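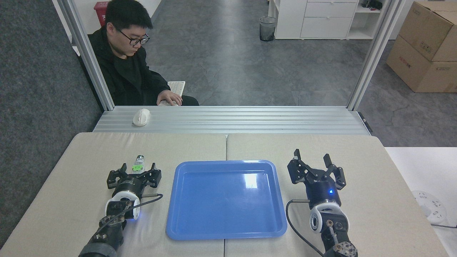 *Poste bimanuel du laboratoire Horholm : les deux pinces de part et d'autre du bac bleu, l'opérateur au clavier derrière le châssis.*

## Visite du laboratoire Horholm – compte rendu de la délégation

Dans le cadre du programme d'échanges Litow, une délégation de notre établissement a été reçue en décembre par l'équipe de robotique du laboratoire Horholm, à Ralotham. La visite était conduite par Mme Atieno Gachanja, responsable des travaux sur l'apprentissage par démonstration.

La matinée a été consacrée à la méthode Stanciu, que l'équipe applique à la manipulation à deux bras. Les démonstrations enregistrées par téléopération y sont découpées en segments, puis chaque segment est pondéré selon la régularité du geste. Les hésitations et les reprises de l'opérateur restent dans le corpus, avec un poids réduit. Le corpus actuel comprend 589 démonstrations, réparties sur 14 tâches de rangement et de transfert d'objets courants.

La délégation s'est ensuite rendue au poste d'essai. Le plan de travail y est garni de coussins beiges, sur lesquels reposent le bac et une petite bouteille à étiquette verte. Mme Gachanja a précisé que la tâche étudiée, le dépôt d'un flacon dans un bac, avait été retenue pour sa difficulté : un objet étroit, posé sur un support souple, bascule au moindre défaut d'alignement des doigts.

Les résultats présentés portent sur une série de 100 essais par configuration. Avec un apprentissage sans pondération, 48 essais ont abouti ; la méthode Stanciu porte ce nombre à plus de 80 lorsque la position initiale du flacon demeure proche de celles du corpus. L'écart se réduit nettement pour les positions éloignées – point que l'équipe considère comme la principale limite de ses travaux.

Les échanges ont porté sur le choix du bras appelé à intervenir, qui dépend aujourd'hui d'une règle fixée à l'avance, ainsi que sur la durée des séances d'enregistrement. Le laboratoire a accepté de transmettre à notre établissement son protocole d'annotation. La délégation remercie Mme Gachanja et ses collaborateurs de leur accueil.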